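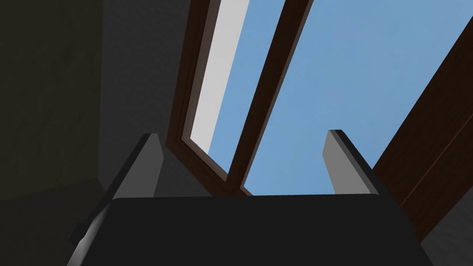
Sourdough in a cold kitchen — what's working for you?

crumbtray
Winter has properly arrived in Ballarat and my starter has gone from doubling by lunch to sulking all day. I've been feeding it equal parts flour and water, 42 grams of each, and last night I finally got a loaf I'm proud of! Big open crumb, lovely dark crust, and the colour on the bottom was spot on. The trick was giving the dough the whole night on the bench. How does everyone else manage the cold months?

old_rye_dog
Good on you! I do the opposite though. Long bench proves in winter always taste flat to me. I use warm water in the mix, stick the bowl in the oven with only the light on, and it's ready to shape in 4 hours. Mine is a Sonberg oven and the light gets it nice and cosy in there. Check yours with a thermometer first, they vary a lot.

Matilde Carvalho
Flat? Never! Slow dough has heaps more flavour. My nan's recipe from the Batista bakery sat overnight in an unheated shed and people queued down the street for it. If yours tastes flat, have a look at your salt.

old_rye_dog
My salt is fine, thanks Matilde :) Two percent, weighed every time. I've baked both ways side by side and my lot at home picked the warm one. Maybe it's the flour. I'm on Rutico wholemeal, a third of the total.

crumbtray
Ooh, I haven't tried that one. Does it drink up a lot of water?

old_rye_dog
It does. I go up to 71 percent and it still feels firm. Leave it half an hour before you add the starter.

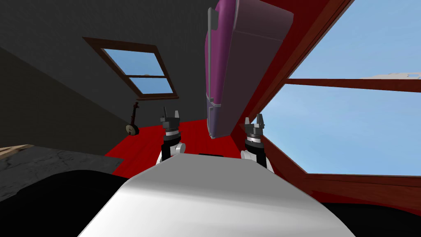 BALLARAT, July 2020

crumbtray
Bake report, as promised! I split one batch of dough in two. Half went overnight on the bench (Matilde's way) and half went in the oven with the light on (old_rye_dog's way). Same flour, same salt, same tin.

The warm one rose higher and was softer, really good for toast. The bench one was smaller and a bit tangy, with a chewier crust, and I ate three slices standing up with butter before it had cooled — no regrets. I think I like the bench one more, but my partner went straight for the other.

Matilde Carvalho
Told you! Tang is the whole point of sourdough.

old_rye_dog
I'm counting your partner as a vote for me. Did you shape them at the same stage? If the bench one had gone a bit far it would come out smaller.

crumbtray
Fair question. The bench one was pretty bubbly and slumped a little when I tipped it out, so maybe I should get up earlier.

Shabnam Memon
Jumping in as someone who does a bit of both. Mix in the evening, one hour somewhere warm, then the fridge until the next afternoon. You get the tang and a decent rise, and the cold dough is so much easier to score. I keep mine in a Zitum tub with a rubber band around it to mark the starting level.

Matilde Carvalho
The fridge is cheating, but I'd still eat it.

Shabnam Memon
Ha! Come over, there's a fruit loaf on tomorrow. Crumbtray, if you try it, bake straight from the fridge and give it 9 extra minutes with the lid on.

crumbtray
Starter's fed and I'm mixing tonight. Does the fruit go in before or after the first fold?

Shabnam Memon
After. Soak it first and drain it well.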